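Frequently Asked Questions: the Irnden kitchen arm

I get a lot of the same emails about this build, so I've put the answers in one place. Last updated 7th May.

What is Irnden?

It's my home robotics project, and it has eaten most of my evenings since November. The idea is an arm that can move vegetables and light utensils around a kitchen counter. I do the planning and practice runs in simulation on the desktop in my spare room, then take whatever works over to the shared workshop at Jutstead, where the real arm is bolted to a bench.

Why start in simulation? Isn't that cheating?

Maybe a little! But I can crash the simulated arm into the counter all night and the only thing I lose is sleep. The first time I ran my own code on the real one it drove its fingers straight into the bench top, and I had to wait nine days for a new pair. I've done 2,382 simulated runs so far and I'd guess I would have been kicked out of the workshop by number twenty.

What does the sim kitchen look like?

Pretty fancy, way nicer than mine. The counter is veined marble, there's a big gas cooktop, and I get a cutting board and a bell pepper to practice on. I like having clutter near the target (the oil and vinegar bottles especially) so the planner has something to worry about.

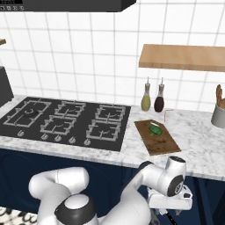 The sim kitchen, with the gripper down in front of the counter and the pepper on its board.

Why a bell pepper?

It's a horrible shape, and I mean that as a compliment. The sides are lumpy, the skin is slick, and it rolls when you nudge it. I started with a plain cube and got very smug about my success rate, then swapped in the pepper and dropped to 162 good grasps out of 754 tries. Ouch. Most of the misses came from closing the fingers too high up, so the pepper squirted out the bottom.

Did you fix it?

Mostly. I lowered the grasp point, slowed the last bit of the approach, and stopped letting the planner pick grasps across the stem end. It's a lot better now, but I still don't trust it when the pepper is sitting right at the edge of the board.

What software do you use?

The motion planner is Venora, which I wrote myself, and it shows. It takes a target pose, works out a path for the joints, and checks that path against the counter, the wall and anything standing around. It's slow on cluttered counters, with some plans taking up to 40 seconds. I know. I'm working on it.

And what's Mazurek?

Mazurek is my logging tool. It saves joint angles, gripper width and a screenshot for each run so I can go back and see what went wrong. If you only borrow one piece of this project, borrow that one. I spent weeks guessing at problems that were sitting right there in the logs once I had logs.

How much did it cost?

The simulation side was free apart from a used graphics card, which I got for $337. The arm belongs to the workshop and I pay the normal member rate for bench time, so I don't have a sensible total for you.

Does it use the stove?

No, and please don't ask me to make it! The cooktop is an obstacle as far as Venora is concerned. The burner grates are in the collision model and the arm has to stay clear of them.

Can it chop?

Nope. Pick up, move, put down. I'm not handing it a knife.

Can I get the code?

Mazurek, yes, just email me and I'll send you the current version. Venora needs a serious cleanup first. There's a function in there called "fix_it_2" and I'd like to find out what it does before anyone else sees it.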